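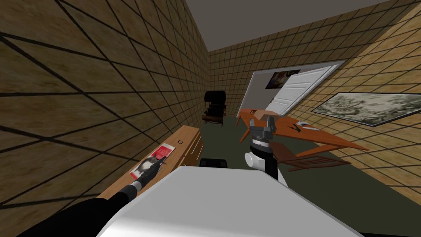 Teleop demos in sim, wrist view is killing me

graspless_77
Recording pick demos in the Starnescombe sim room, two arm base, driving by hand with leader arms. Task is pick the little booklet thing off the low cabinet. Main view is ok. As soon as I get close I switch to the wrist cam and lose where I am. Redid the same episode 16 times Tuesday night. Kept 7. Anyone got a better way??

celler
Dont switch. Keep all views up at once, small tiles is fine. Your eyes learn it after an hour or so.

orbweaver
What celler said. Also slow your scaling way down for the last bit. I run full speed to get over the furniture then drop it for the approach.

graspless_77
Tried all views up. Problem is when the wrist is turned wrong I get nothing useful, just wall

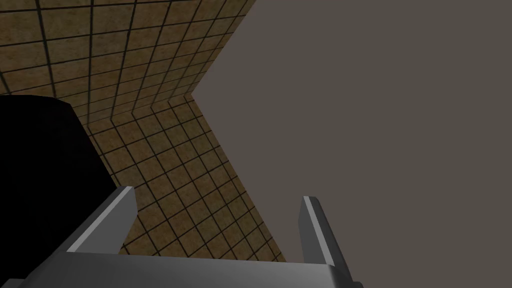
and then I swing around hunting for the cabinet and all of that swinging ends up in the demo. Policy learns to hunt too. Watched it do a full wiggle before every reach, exactly like me lol

orbweaver
Yep been there. Trim the hunting out. Pause recording, get yourself pointed right, resume.

celler
Disagree, hard. Pause and resume gives you a jump in the joint positions and then you get weird twitches at that spot. Throw the episode away and start over. Clean or nothing.

orbweaver
Never had twitches. If the arm doesnt move much during the pause its fine. Throwing away half your data for a wiggle is nuts

celler
"doesnt move much" but he's pausing so he CAN move it. think about it

orbweaver
ok fair for his case. Still wouldn't bin them all. A few recoveries in the set are good, otherwise first time it drifts it has no clue what to do

tinplate_esport
Coming from the Esport side (we do controller mapping stuff), try locking wrist roll to a button. Most of the spinning out I see is people rolling by accident. Hold to unlock, default locked. Took me 15 min to set up on the Jelínek mapper, you need the newer build tho

graspless_77
Oh thats smart. Roll is definitley me, my hand tilts when I lean in. Trying it now

graspless_77
Ok back. Roll lock on, scaling down near surfaces, no pausing. Also made myself a rule, gripper open and wrist aimed before I go down. Way less hunting. Still a bit steep of an angle but I can see stuff now
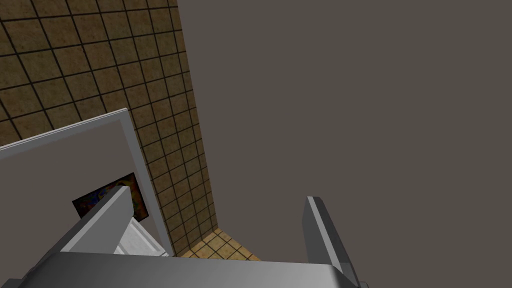
Wrist cam, gripper open, nothing grabbed yet

celler
Better. Id still come in flatter if you can, left finger is covering part of the colorful thing

orbweaver
Steep is fine, just be the same every time. Mixing steep and flat is worse than either one

celler
no it isnt, you want variety in the approach

orbweaver
not with that few demos you dont. get to a couple hundred then mix

graspless_77
Going with same every time for now, will post the success rate when its trained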